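How to Cook Dried Beans in an Electric Pot

Dried beans cost less than canned ones and you get to decide how soft they end up. The work is mostly waiting. These instructions are for black, pinto, navy and cannellini beans. Kidney beans need an extra step, covered near the end.

Sort and soak

Spread the beans on a baking sheet and pick out any stones or shriveled ones. Rinse them in a colander, put them in a large bowl and cover with cold water by 4 inches. They swell a lot. Leave them overnight, or for nine hours if you are doing it during the day. I start mine on Tuesday night and cook Wednesday morning before work.

If you forgot to soak, boil the beans for two minutes, turn off the heat and let them stand for an hour with the lid on. The skins split more this way, so I only do it for soup.

Cook

Drain the beans and rinse them again. Put them in the pot with fresh water to cover by 2 inches. Add half an onion, a bay leaf and a spoonful of oil. The oil keeps the foam down. Don't fill the pot past two-thirds.
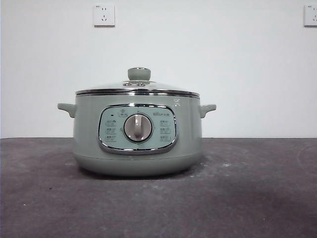
Bring everything to a boil on the high setting, skim off the foam, then turn down to the lowest setting that still gives you a bubble now and then. A hard boil breaks the beans up. Set the lid slightly open if the liquid keeps climbing.

Start tasting after 45 minutes. Try several beans, as one soft one doesn't tell you much. Older beans can take nearly 2 hours, and very old ones may never soften. Top up with hot water if the beans start to show above the surface.

Add salt when the beans are almost done, a teaspoon per pound to begin with. Tomatoes, vinegar and lemon juice go in at the very end – acid stops the skins from softening.

Kidney beans

Throw out the soaking water and boil kidney beans hard for a full 10 minutes before turning the heat down. Never cook them from raw on a low or slow-cook setting.

Storing

Cool the beans in their liquid and refrigerate for up to 4 days. For the freezer, pack them in small containers with enough liquid to cover and leave some room at the top. A pound of dried beans fills four of my pint containers, with a little left over for lunch.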